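I've been paying for Plultow since February, and enough of you asked what I thought of it after my last moan about subscriptions that I'm going to write it all down while I've got a cup of tea and a free evening.

For anyone who missed that moan: Plultow is a simulator you rent. You log in, pick a robot, pick a room, and teach the robot to do little jobs in it before you ever go near a real one. I do this as a hobby that has got badly out of hand. I can't afford a proper arm and I've nowhere to put one, so a pretend one in a pretend kitchen suits me very nicely!

There are three plans. I started on the smallest, which gives you one room and a handful of objects, and I was bored with it inside a fortnight. The middle one is called Nistinis (no idea, don't ask me) and that's what I'm on now. It adds the kitchens, a much bigger box of crockery and fruit, and the camera on the gripper as well as the ones in the room. If you're thinking of signing up, go straight to that one. The gripper camera alone is worth the extra, because so much of what goes wrong goes wrong right at the fingertips and you can't see it from across the room.

My kitchen is the marble one with the orange floor. You can change the floor. I tried the sensible grey and went back to orange the same night.

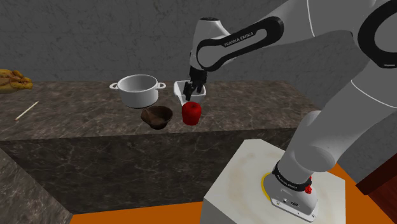
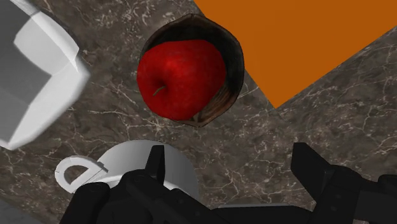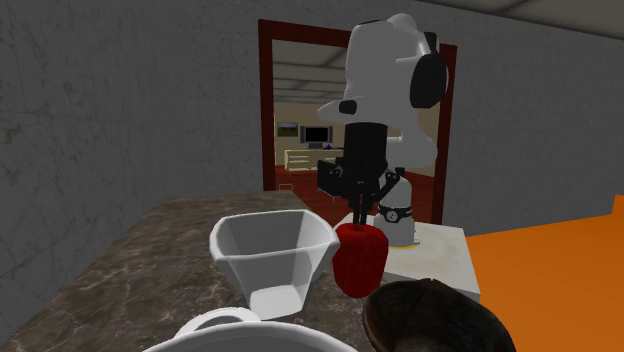

*The same kitchen in all three, with the gripper camera's view in the middle.*

Things I like, then. Setting up is quick. I'd tried Ulby before this and spent two whole weekends just getting it to start, whereas with Plultow I was moving the arm before my dinner was ready. The objects are a nice mix too. A pepper is an awkward thing to get hold of, a mug is awkward in a completely different way, and swapping them about keeps you on your toes. You can also save the layout of the worktop and come back to it, so if a run goes horribly you just load it up and have another go with everything where it was.

I've got 584 saved runs now. I had a look at the list last night and felt slightly ill. A lot of those are me trying to pick up an apple.

Now the grumbles. The crockery is very plain. Some of the bowls are such an odd shape that I'd never have them in my own cupboard, and the lighting is flat whichever setting I choose, so white things on the worktop all look a bit like each other. I'd love a proper sunny window. The replay viewer is slow (really slow, go and put the kettle on slow) and if you close the tab while it's loading you start again from nothing.

Then there's the help. The forum is friendly but sleepy, and the written guide was clearly done for an older version, so half the menus it talks about have moved. I ended up buying the Ruiz-Ortega starter pack, which is a set of lessons that plugs into Plultow, and I learnt more from the first three of those than from the whole guide. It costs extra, which is a bit cheeky when you're already paying monthly, but I don't regret it.

Would I tell you to get it? If you like fiddling, yes. If you want something that works by itself while you watch, save your money. I'm keeping mine until the summer at least, and next I want to have a go at stacking. I'll let you know how many mugs I get through.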